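# Chapter 7: Handling Things That Bend

Every October, Zineb Tawfik takes her students to the open day at Umus, a robotics workshop in Clistport. Most visitors expect welding arms and flying sparks. The longest line last year was for a red basketball jersey on a gray table! 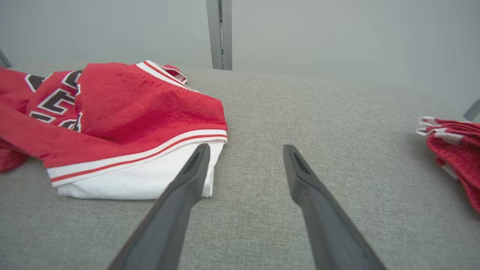 A steel bracket has one shape. Once a robot knows where the bracket is and which way it is turned, it knows nearly everything it needs. Cloth is a different animal. A shirt can land in more shapes than anyone could list, and each one hides a different sleeve, hem, or collar. Tawfik's students were given 20 minutes to write down where *they* would grab the jersey first, and they argued happily the whole time. Some wanted the hem, some wanted the collar, and one pair held out for the sleeves (we'll come back to them in Section 7.3, because they had a very good point).

Keep that argument in mind as you read. You already know how to fold a shirt, but try telling someone else how to do it without using your hands! 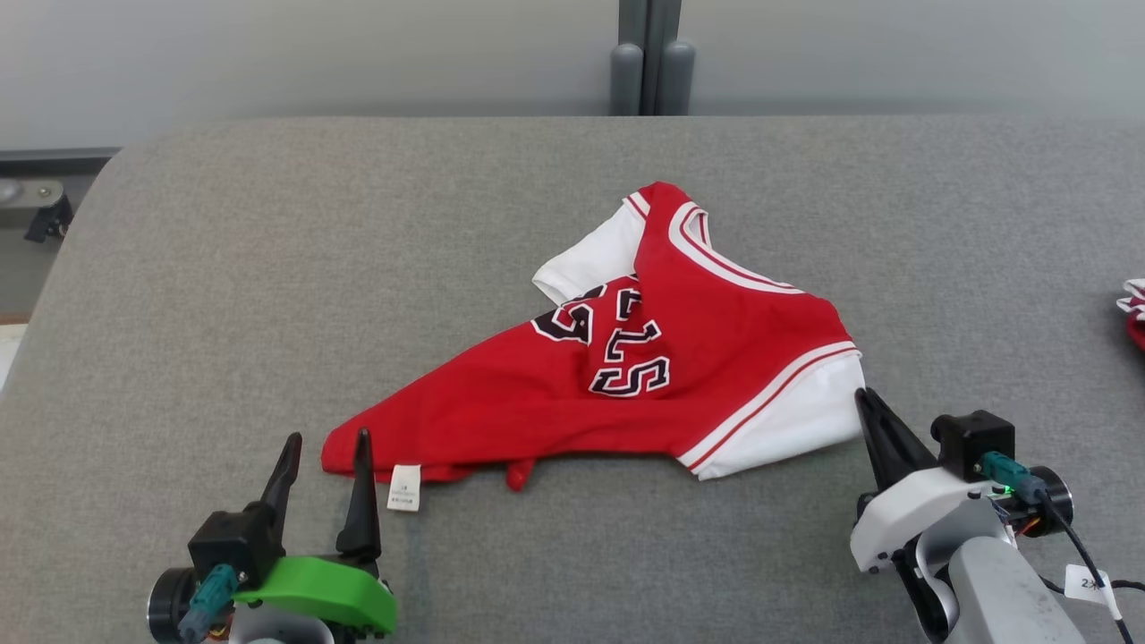
## 7.1 Rigid and Soft Objects

An object is **rigid** if the distance between any two of its points stays the same when it moves. A coffee mug is rigid for our purposes. A sock is not.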